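We use cookies to remember your settings and count visits. By continuing you accept this. Manage preferences

Grecu Building Tenants' Cooperative
Minutes of the August meeting: working group on machines for household and shop chores

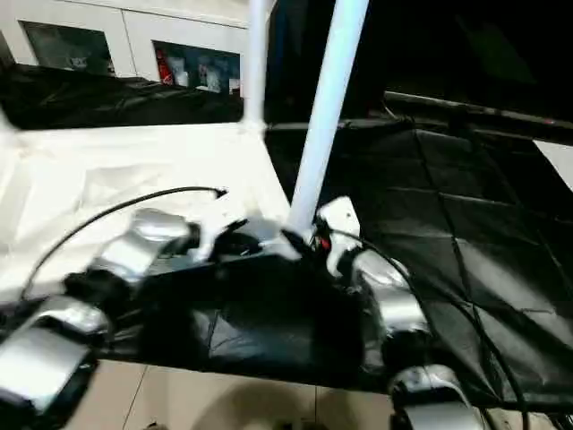

The meeting opened at 6:15 p.m. in the ground floor meeting room. Present were nine members of the working group, two observers from the repair shop, and a sales representative from Pliltivero, who stayed for items 2 and 3 only and left before the discussion of money. Apologies were received from the laundry room coordinator, who sent written remarks (see item 4).

1. Minutes of the last meeting

Accepted with one correction. The earlier minutes said that the group "welcomed" the Pliltivero proposal. Two members objected to the word. It was changed to "heard."

2. What is being offered

The representative went through the proposal again for those who missed the spring meeting. The Cooperative would take a two-armed machine on trial for 14 weeks. It would stand in the basement laundry and fold sheets and towels from the shared machines. In slow hours it would be wheeled to the repair shop to sort returned parts into bins. A technician would come in at the start and then be available by phone.

The chair asked what "available by phone" meant on a weekend. The representative said it meant a recorded message and a call back on the next working day.

A member asked whether the machine could take a fitted sheet straight out of the dryer. The representative said that fitted sheets were "on the roadmap." The member asked that this be written down as a no. The representative asked that it be written down as on the roadmap. Both are recorded.

Another member asked about socks, which make up a good deal of what ends up in the lost basket. Socks are not part of the trial.

3. Report from the visit to the Kornia workshop

Three members went to see folding done at Kornia, where a machine of the same general type is being tried on household linen. They spoke in turn and did not agree on everything, so the report is given here at some length.

The first visitor said she had gone along willing to be impressed and had been, for a few minutes. The machine picked up a hand towel, shook it, laid it down and folded it in half and in half again. The corners were close to square. She timed the second towel at 51 seconds and the third at a little more than two minutes, the difference being that the third had landed with one corner tucked under. A person standing by pulled the corner out. She did not think the machine would have found it.

The second visitor had counted the times a person stepped in, and made it 15 in the hour they were there. He allowed that some of those were small – a cloth nudged back toward the middle, a basket moved nearer. His view was that a small nudge still needs somebody standing there to give it, and that a person who is standing there can fold a towel.

The third visitor was kinder. She pointed out that soft things are hard for a machine in a way that boxes and bottles are not, that a towel never lies the same way twice, and that she had seen far clumsier attempts a few years ago. She thought the group should be honest that progress had been made. Asked whether she would want it in our laundry in the fall, she said no, not in the fall.

The representative said that the Kornia setup was tuned for a different fabric weight and that results there should not be carried over to ours. A member asked whether there was a place with our fabric weight that could be visited. The representative said he would look into it. The chair asked for an answer before the next meeting.

There was a short exchange about a promotional film, sent around by Pliltivero, in which a stack of towels is folded without a pause. The second visitor asked if the film had been speeded up. The representative said parts of it had been, for length.

The representative was thanked and left at 7:05.

4. Written remarks from the laundry room

Read aloud by the secretary. In short:

The trouble in the laundry is not folding. Most people fold their own things, or stuff them in a bag and fold them upstairs, or don't fold them at all, and that is their business. The trouble is lint traps left full, wet loads left sitting in the washers, powder spilled behind the second dryer, and the drain. If a machine can clean the drain she would like to meet it. She also wants to know where it would stand, as the only free wall is where people park their carts.

The group agreed that these were fair points. A member added that nobody had asked the laundry users what chore they wanted taken off their hands, and that this should have come first.

5. Repair shop

The two observers from the shop were asked for their view on parts sorting. They were of different minds. The younger one thought sorting was the better use of the two. Parts are hard, they hold their shape, and most come in a known set of sizes. He would be happy to hand over the plain bolts and washers.

The other said that sorting the bins is when he looks things over. He finds the stripped threads and hairline cracks by handling the pieces, and puts those aside without thinking much about it. A machine that put a cracked bracket neatly in the bracket bin would save him ten minutes and cost him an afternoon later. He asked whether the machine could tell a good part from a bad one. The group had no answer, and the question will go to Pliltivero in writing.

It was noted that Stultico, which made us an offer last year for a floor-washing machine, gave an answer to a similar question that was four pages long and did not contain a yes. The floor washer was tried in the rear corridor, got stuck on the door mat each night, and was returned. Members asked that the lessons from that trial be attached to this one. The secretary will find the notes.

6. Cost

The fee quoted is $592 per month, not counting delivery, electricity, or changes to the room. It was pointed out that this is almost what we pay now for the part-time laundry helper, who also unblocks the drain, answers questions from new tenants, and carries baskets for those who can't manage the stairs. A member who favors the trial said that the comparison was unfair, as the machine is expected to get better over time and the fee might come down. Another asked whether the contract said so. The contract does not say so.

The chair reminded everyone that there is no plan to let the helper go, and asked that this be put in the minutes plainly, because there has been talk on the stairs.

One member asked who pays if the machine tears a sheet. According to the draft agreement, the Cooperative does.

7. Discussion

Opinions around the table were mostly doubtful. Several members said they would gladly see such a machine in the building once it could be left alone for a morning. The test suggested was a simple one: a mixed basket, warm from the dryer, tipped out by a tenant who has had no training, with the room door shut and no one from the company inside. Until somebody can show that, the view of the majority is that we would be paying to help with someone else's development work.

Against this, two members said that if every building waits, the machines will be shaped around the needs of hotels and warehouses, and places like ours will get whatever is left. They would accept a shorter trial at no fee. This was thought worth asking for.

8. Decisions

The paid trial is not taken up at this time. Six in favor of this decision, two against, one abstaining.

The secretary will write to Pliltivero asking for: a free trial of no more than four weeks; a visit to a site using linen like ours; a clear answer on damaged parts; and changes to the clause on torn laundry.

A one-page survey will go under doors asking tenants which chores they would hand over. The laundry coordinator will be asked to check the wording first.

The drain is to be looked at by a plumber. Agreed by all.

9. Other business

The key to the bicycle store is missing again. Whoever has it should return it to the office mailbox.

The coffee urn needs a new lid.

The meeting closed at 8:20 p.m. The next meeting will be called once a reply has been received.

Contact the office | Minutes archive | © Grecu Building Tenants' Cooperative | Back to top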